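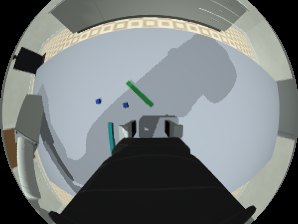 Ming-te Liao asks: if shadows bother the policy that much, why not render without them and move on with your life?

Fair question, and I've been promising a thread on it since August, so okay. Shadow thread. Grab a coffee.

---

Quick setup for anybody new. We train a policy in sim to tidy sticks and little cubes on a table. It gets the wrist camera plus one room camera, and it has to go to whichever piece we name ("teal stick," "magenta cube," you get the idea). The codebase is called Drotside. Please don't ask me about the name, it predates me.

---

For months our success numbers bounced around and I blamed everything. The grasp controller. The color names. Random seeds. My own sleep schedule!

Then Fumiko Oda sorted all the failed runs by where the target piece was sitting and sent me the list at 11 at night with no message, just the file. Nearly all the bad ones had the target in the arm's own shadow.

---

So the method is very dumb and I love it. We call it a shadow swap. You take a run, stop it at a given step, save the full sim state, and render that same state twice: once with the light where it was, once with the light moved so the arm's shadow lands somewhere else. Same joints, same pieces, same everything. 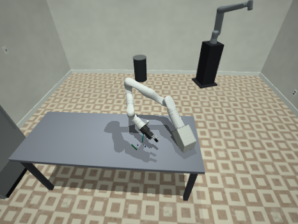

Then you feed both renders to the policy and compare the action it picks. If the pieces haven't moved, the action shouldn't change much either. When it does change, you've caught it reading the shadow. You don't even need to finish the run, so it's cheap — I do mine on the office desktop while I eat lunch.

---

We did it on 51 saved layouts, with 4 light positions each. In 19 of the layouts, at least one light position was enough to send the gripper toward a different piece from the one we asked for.

A different piece! I was expecting a bit of wobble in the approach and would have been happy to call it noise.

---

The dark blue cubes are the worst of it, no surprise. Magenta barely cares. Teal is in between, and green depends a lot on whether one end of the stick is lit. A half-lit stick seems to get treated like two things, though I only have a hunch on that and no real test yet.

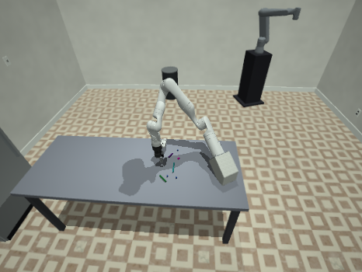 *Room camera, gripper down near the table, sticks and cubes spread out toward the front.*

---

Back to Ming-te's question. We did try training with shadows off. Scores in the shadowless sim were lovely. Put the shadows back at test time and it did worse than the version we started with, which makes sense if you think about it for two seconds (I had not).

And real tables have lights over them, so I can't just wish them away.

---

What helped: moving the light *during* a training run instead of picking one position per run. With a fixed light the shadow always travels with the arm in the same way, so the policy can use it as a sort of cheap distance gauge. Keep the light drifting and the gauge is useless, so it has to look at the pieces.
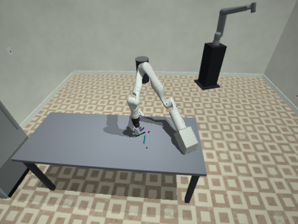
With the drifting light, the count of layouts that flipped to the wrong piece went from 19 down to four. Same 51 layouts, same swap test. Training takes longer and the first stretch of the curve looks horrible, so don't panic and kill the job like I did. Twice.

---

Stuff I'd like somebody to poke at:

- we only moved one light, never the brightness
- all our tabletops are the same blue-gray, and a paler one might change the color ranking
- I haven't split wrist camera from room camera, so I can't tell you which one is getting fooled. My bet is wrist

---

Somebody at Beltthorpe asked if the swap test needs our sim. Nope. Anything that lets you save a state and re-render it will do. The script is short and ugly and I'm cleaning it up before I post it — aiming for Wednesday, if Fumiko doesn't find another way to sort my failures first.

---

Oh, and the four layouts that still flip all have a dark blue cube as the target. Every one. I've been staring at them all morning and I'm going to go stare at them some more.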